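Saturday at the Plorken open day

March 29, 2025

I finally made it out to the Plorken open day on Saturday, after missing it two years running (once for a cold, once for a wedding), and I'm so glad I did! They're in the old Menon building on the far side of the rail yard, the one with the loading docks, and if you park in back you have to walk all the way around to get in. Bring decent shoes. By the time I found the door there were already people three deep at the first few benches, so I started at the far end with the two-arm demo.

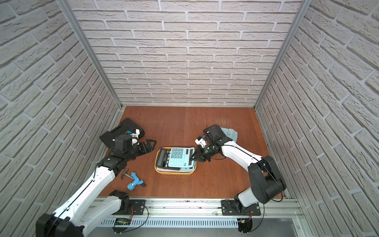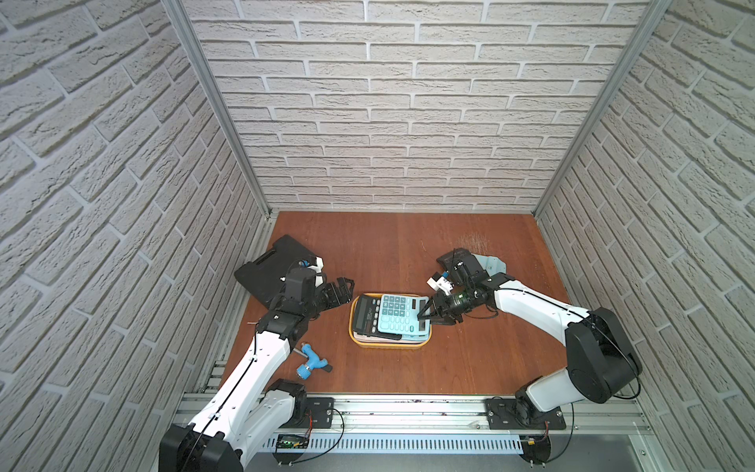
Two arms, one tray, two calculators.

I figured I'd stay five minutes. I stayed for most of an hour, and so did the family next to me, whose youngest kept yelling "get it!" at the top of his lungs. The woman running the bench told us her team likes ordinary desk stuff for this kind of work because it's flat, it slides, and it never sits the same way twice. A box is easy, she said. Anything thin that's lying on top of something else thin is a pain. I tried it myself at home later with my phone and the TV remote, using just a finger and thumb like a pincer, and yes, it's a pain.

Somebody asked how long it takes to teach the arms a new task, and the answer was "longer than you'd like, shorter than last year." Somebody else asked what happens when it goes wrong, and she laughed and said they write it down and go again. I liked that. I've been to a couple of these shows where everything runs on rails and the person with the microphone talks over it the whole time, and this was a lot more fun. You could lean in, ask a dumb question (I asked several) and get a straight reply.

The rest of the floor was a mix. Pokton had a table by the windows with a sorting line they've been selling to small warehouses, and a stack of brochures that were gone before lunch. The Tondinari project, the one that got written up here last fall when it moved in upstairs, gave a talk in the break room about getting machines to work safely in tight spaces next to people. I caught the second half. It was standing room only and very warm in there, and the slides were hard to read from the back, but the talk itself was good and they promised to post it. I haven't found it yet. If you do, send me the link and I'll add it.

I did ask at the front desk about numbers, because last year's crowd got a lot of complaints about the parking. They had 400 people sign in this time, and 22 of them were school kids who came on a bus with their robotics club. The club got its own tour before the doors opened to everyone else, which made me pretty jealous. One of the kids was still going on about it in the coffee line, telling anyone who'd listen that she was going to build one in her garage. I hope she does!

A couple of gripes, so you know I'm not on the payroll. The signs inside were confusing, and I walked into a supply closet looking for the restroom. Coffee was free but ran out early. And the raffle was drawn while the talk was still going, so half the people holding tickets weren't in the room. Mine was number 2080, not a winner, so no harm done on my end, but I heard some grumbling by the coats.

For anybody who missed it, there's a smaller evening session planned for April, with the benches open again and no raffle. You'll need to sign up ahead this time, either at the front desk or through the form on their website, and they're capping it so people can get close to the demos. Kids are welcome if they come with an adult. The building is wheelchair friendly from the side entrance, but the ramp is easy to miss, so go left at the docks.

I've already put my name down. I want another look at the two-arm bench, and I'd like to see the Pokton line from the front for once, because all I got this time was the back of a very tall man's jacket. Doors open at six, and parking is on the street only.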